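FOR IMMEDIATE RELEASE
8/29/20

Flutness Brings Back the Plain Old Brush and Dustpan

New bench cleanup set for bakeries, cafes and shared kitchens ships this week, refills to follow

Flutness, the small maker of cleaning goods for food counters and work tables, is releasing the Flekance bench set. One hand brush, one long-handled dustpan, a roll of brown paper mat, a pack of black bin liners. That's the whole box. Available now through the Flutness order desk and at the Zirkska trade counter, shelf by the register.

The set is meant for the dry end of the job. Crusts, pastry ends, a sponge that's had it, whatever is lying on the table at closing. Not for puddles. Not for broken glass either, please use a proper scoop and gloves for that.

"We kept getting the same phone call," said Bianca Cozma, who runs product at Flutness. "People had a floor broom and they had a cloth and nothing in between. So they pushed the crumbs onto the floor with the cloth and then went and got the broom. Twice the work. We wanted something you grab off a hook and you're done before the oven timer goes."

First run is 2000 sets. A second run of 3000 is booked for after that, same spec, same price. Shops that put their names down in the spring get theirs first, then orders in the order they came in.

How it is meant to be used, short version, the long one is on the card in the box:

Roll the paper mat out over the table before the shift. Scoop flat on the mat, open side toward the mess, handle up. Big pieces first, with the brush held upright and short strokes. Then the crumbs. Tip the pan into a lined bin at the end of the table - not across the room, you will drop half of it. Fold the liner well over the rim so it does not slide in when something heavy lands.
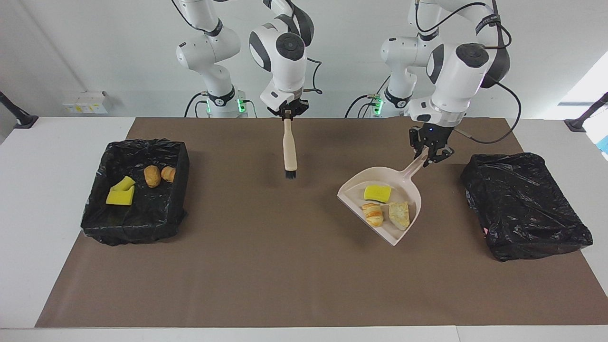
Brushes are for the table only. Flutness asks customers to keep a seperate one for floors and mark the handle so they don't get mixed up on a busy morning. Shake out over the bin, wipe the handle, hang it bristles down. Don't leave it standing on its bristles overnight, they bend and stay bent. The pan can be washed in the sink with everything else. Dry before hanging.

The mat comes in one width for now. Cut to length with scissors. Roll it up from the short end with the crumbs inside if it's too far gone to sweep, and throw the lot out. A wider roll has been asked for by a couple of the bigger kitchens and is being looked at, no date.

The Flekance set was tried out over the summer at Bai, the bakery and lunch counter, on the morning bench and the sandwich table. Two changes came out of that. The pan handle got longer, and the bin liners went up a size so there's enough left over to fold down the outside of the bin.

"The first pan was too short, you were knocking your knuckles on the table every time," said Cozma. "Bai sent it back with a note on it. Fair enough. We fixed it."

Refills - mats and liners come in packs of 8. Brushes in boxes of 6 for shops that want one at every station. Dustpans are sold singly. Refill packs will be at Zirkska from from next week, order desk has them already.

Shops with an older Flutness brush can keep using it with the new pan, no need to buy the full box. Returns as usual, unopened packs only, bring the slip.

Samples for trade press on request, one per publication. Contact Bianca Cozma, Flutness order desk.

Comments

crumbtray: Is the pan lip rubber or just plastic? My old one has a gap and flour goes right under it.

Dell_R: Will the mat lie flat straight off the roll? Ours always curls at the ends, we put a cutting board on each side.

morningbench: Used the early one. Handle was way too short so good to hear. Brush was fine, no complaints.

crumbtray: ok but the lip??

K. Oster: Picked up a box of brushes at Zirkska yesterday, the liners weren't in yet. Call before you drive over.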